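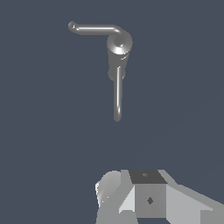 Ask before you pitch
February 12, 2021

Good morning, and I hope the coffee is hot wherever this finds you. Before I get going I want to thank everyone who wrote back after the December letter, the one on raising your prices. I had 44 replies, which is a lot for a newsletter this size, and I read all of them at my kitchen table over a couple of evenings. A good many of you told me the same thing in different words. You said that the price was never the hard part. The hard part was the first ten minutes of the meeting, when you are sitting across from somebody (or, these days, staring at them on a screen) and you don't quite know how to start.

So let's talk about starting.

When I went to work for Nestar, which sold shelving and storage to small warehouses in and around Ellport, they handed me a binder on my first morning. The binder had the whole presentation in it, word for word, and it ran to 109 pages. I learned it the way you learn a part in a school play. I could tell you how much weight every shelf would hold and how long it took to put up. I was very proud of myself, and for most of that first year I sold next to nothing.

What I did in those meetings, as best I can remember it now, was talk. I would sit down, say something about the weather, open the binder, and off I went. People were kind about it. They nodded, they said it all looked very nice, they asked me to leave a brochure. I must have left a brochure on every desk in the county.

Then one afternoon I went out to see a firm called Afolabi, a family business that packed and shipped dry foods, and I had left the binder on the roof of my car. I don't know where it ended up. Somewhere along the river road, I suppose. I had no slides and no page one to turn to, and I could feel my face going red, so I asked the owner the only thing that came into my head. I asked what it was like in there on a Monday morning.

Well! I got the whole story. The trucks came early and all at once. The pallets had to go down the middle aisle, there being no place else for them, and so the pickers stood around until lunch with nothing to do. Two good people had quit over it. The owner talked for most of an hour, walked me out to the floor to show me, and then asked me whether we had anything that would help. I had not said one word about how much weight a shelf could hold.

They bought that week. It wasn't a huge order, but they stayed a customer the whole time I was with the company, and I have been asking people about their Monday mornings ever since.

I am not telling you to throw your presentation away. You need to know your product, and there comes a point in most meetings when the other person wants to hear it, plainly and in order. What I would like you to try is waiting. Keep the laptop closed for a while. Ask about something that happens in their day, something they can picture, and then let them go on about it for as long as they like.

Some questions work better than others. "What are your biggest challenges?" is one I hear a lot, and I used it myself for years, but it makes people feel as if they are filling out a form. They give you a form sort of answer - costs, staffing, the usual. If you ask what happened the last time an order went out wrong, you'll get a real order, with a real customer at the other end of it who was really annoyed. You can work with that. You might even find you can't help them, and it is a fine thing to learn that early and say so, and drive home with your good name in one piece.

Another one I like is "Who else has to live with this?" It sounds a bit odd the first time you say it out loud, I grant you. But it brings out all the people who aren't in the room, the bookkeeper who will have to learn the new system and the night crew who were never asked about the last one. Plenty of deals that look settled come undone later on because of someone you never met.

And please, write things down by hand if you can. I know there are clever programs for it now, and I have tried several. A person who sees you pick up a pen tends to slow down and choose their words, and they'll often stop and correct themselves, and the correction is usually the useful bit. I filled up to 2 notebooks a month when I was on the road full time, and I still have a box of them in the hall closet that my family would dearly love to see gone.

A reader who runs a small cleaning supply business wrote to ask what to do when the other person simply won't talk. It happens. Some folks are shy, some are busy, and some have been pestered by salespeople all week and are just waiting for you to be done. In that case I'd tell a short story from another customer (with the name left out, of course) and finish by asking if it's anything like that where they are. Even a "no, not at all" is a start. They will nearly always go on to tell you why not. If you still get nothing, thank them, keep it brief, and ask if there's a better day. You may be surprised how friendly people get once you have your coat on.

A bit of housekeeping before I let you go. The spring round of the Flirnlow course opens for sign-up next week. It's the same six evenings as last year, all online again, and I've rewritten the session on follow-up calls from top to bottom after the comments in the fall. There have been 197 of you through the course so far, and past students can sit in again on any evening at no charge - just send me a note so I can add you to the list. The worksheets will come by email the day before each session.

Next time I want to get into the follow-up itself, how long to leave it and what on earth to say when you have no news. If you have a follow-up message that got you an answer after weeks of silence, do send it along and tell me whether I may share it.

Until then, stay warm, and good luck with your Monday mornings.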